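Come Help Us Keep the Isley Night Ward Running

Call for paid participants, Isley District Hospital staffing study 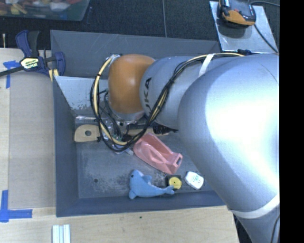
I've spent most of my working life filling shifts at hospitals, and I've never had a harder time of it than I did last winter. The flu came early to Isley, half of my own night team caught it, and by the second week I was calling retired nurses at dinner time and begging (some of them even said yes, bless them!). So now I'm running a study on how a small hospital gets through a stretch like that, and I need people to take part. A lot of what we'll talk about is plain, unglamorous stuff: who restocks the ward, who fetches supplies, whether a second supply cart would save anybody a trip down the hall at 3 a.m. or just be one more thing to walk around. I have opinions on that. I'd like to hear yours.

Who I'm looking for

Anyone who worked, volunteered or was a patient at a hospital in the Isley or Lernberg area during last winter's flu season. Nurses and aides, sure, but also porters, cooks, lab techs, cleaners, the folks at the front desk, and family members who sat in a hallway for nine hours waiting on a bed. If you were a patient and only remember bits of it, come anyway. Bits are fine. You need to be 18 or over and comfortable talking in English or Vietnamese. My colleague Hiếu Lại runs the Vietnamese sessions and he's a much better listener than I am.

We have 30 places for the group sessions. There's also a longer written survey, which went out to 2,333 households in the fall, and 804 came back, so I've got plenty of check marks and percentages already. What I'm short on is people telling me what a bad night was like from where they stood.

What you'd be doing

One group session of two hours, at the Gellalside annex, second floor, in the room with the terrible carpet. You'll be with five or six other people. We mix the jobs up on purpose, so you might have a surgeon sitting next to someone who drives the linen van. After that there's a phone call with me or Hiếu, usually half an hour, a week or two later when you've had time to think of the thing you wish you'd said.

We start in October. Most sessions are on Monday evenings at 6:30, with one daytime session at 10 for people on nights. If you work nights and 10 a.m. sounds awful, tell me and I'll see what I can move.

You'll be paid $75 for the session and $25 for the call. Parking is free if you bring your ticket up to me. Kiều, the café downstairs, is doing the food, and I can promise the soup is good because I eat it far too often.

A few things people keep asking

Your manager won't get a list of who came. I keep the names, they stay in a locked cabinet, and anything I quote goes in without your name, job title or ward.

You can stop whenever you like, in the middle of a sentence if you want to, and you'll still be paid for the session.

I won't ask for your medical records. I also can't help with a complaint or a bill, much as I'd like to, but I do have the number for the patient office and I'll happily write it down for you.

How to sign up

Call extension 346 through the main hospital switchboard and leave your first name, a number and a good time to reach you. If the machine picks up, that's just me being on the ward. You can also leave a note at the Gellalside front desk marked "winter study." Please say if you need a ride, a ramp, an interpreter or a chair with arms, and I'll get it set up before you come.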